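Dremgate gripper kit – what our club thinks after one season

So I run the after-school robotics club with Hongmei Shao, and last October we finally spent the fundraiser money on the Dremgate gripper kit. It was $439 with shipping, which made me swallow hard (our whole parts budget is usually whatever's left in the snack jar). I've been meaning to write this up for the other coaches in our league, so here goes.

First, the good stuff. The kids had it on the arm and closing on command by the second meeting! The screws are all one size, bless them, and the manual is written for normal people. We had a Prukirance claw before this one, and I spent half of every meeting hunting for a lost spring. Haven't lost one thing from this kit yet – okay, one hex key, but I'm pretty sure it went home in somebody's hoodie.

The fingers are the best part. They're wide and chunky and they close evenly, so thin round parts sit upright where our old claw would spit them across the room. The Llewellyn team (that's what the eighth graders call themselves, please don't ask me why) has been using it for the sorting challenge, and the wrist camera is a huge help when they're lining up a pickup. They can argue over what the gripper is doing while looking at the same picture, and boy, do they argue.

Now the gripes. The cables that come with it are too short for our arm, so plan on buying longer ones. The software wants an update every time you open it, and our school Wi-Fi isn't up to that with 30 kids online. And the dark finish shows every speck of dust, which bugs me way more than it bugs the kids.

Ifor Eynon coaches over at Allard and swears you can get by with 2 servos and a 3D printer. He's probably right if you've got his patience! I don't, and I'd buy this one again. If you order, get the spare finger pads at the same time, as shipping on those alone is silly.

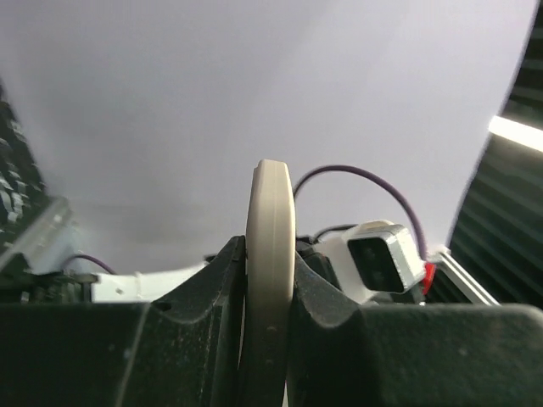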